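Gator and snake season tips for the house and yard

Quick list, had 14 emails on this since May so putting it all in one place. We're on the Sovcombe canal side, lots of water, lots of critters.

- Dog bowls come in at dusk. Food too. Every night.
- Keep grass short on the water side. Snakes love the tall stuff.
- Fish scraps - double bag, freeze till trash day. Do not toss them off the dock!! Gators learn fast where the food is.
- Garage door seal worn out? Replace it. Mine was a Trurnier strip, cut with kitchen scissors, 80 minutes start to finish becuase I put it on backwards first.
- Pool fence latch, check it monthly. Drop of oil.
- Motion light by the back steps. The Poojary one is 3000 lumens, way too bright, neighbors complained. Go smaller.
- Patio cushions - shake them out before you sit or bring them in. Same for towels left on the rail. Little snakes and scorpions like teh folds.
- Boots upside down on a stick.

Gator in the yard, stay way back, kids and pets inside, call the trapper line. Number goes on the fridge.

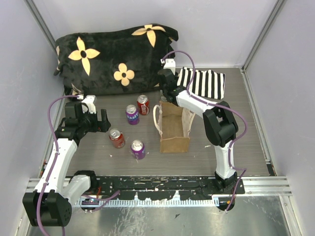 Write it on the back of the garage door too, big marker. Cell phones die.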